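Villanueva Half: wave start vs. rolling start

padfoot272
The September race guide says the Villanueva Half is moving to a rolling start. Field limit stays at 1000. Does the cutoff run from gun time or chip time?

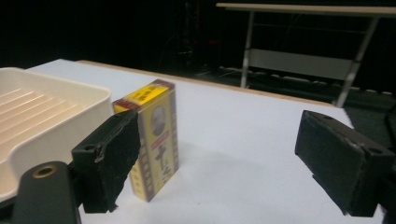
Small yellow box on a white tabletop.

kmsplits
Gun time. Last year the mat closed on the gun clock and I lost my result by 2 minutes.

padfoot272
That was the wave start. The Velora chips record a start read for each runner, so chip time is possible now.
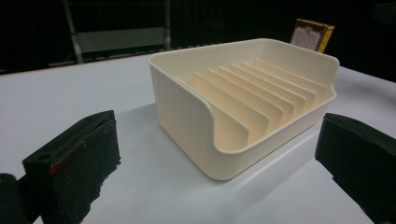
tutby_runner
Thread starter, course marshal

Possible, but the guide says roads reopen on a fixed schedule. Cutoff is gun time. Awards are gun time too.

kmsplits
Awards by gun time in a rolling start makes no sense. Bib 215 starts well behind the line.

tutby_runner
Top finishers seed themselves up front. The Saluto 10K uses the same rule.

padfoot272
Saluto has a wider road. I'll email the timing desk and post the reply.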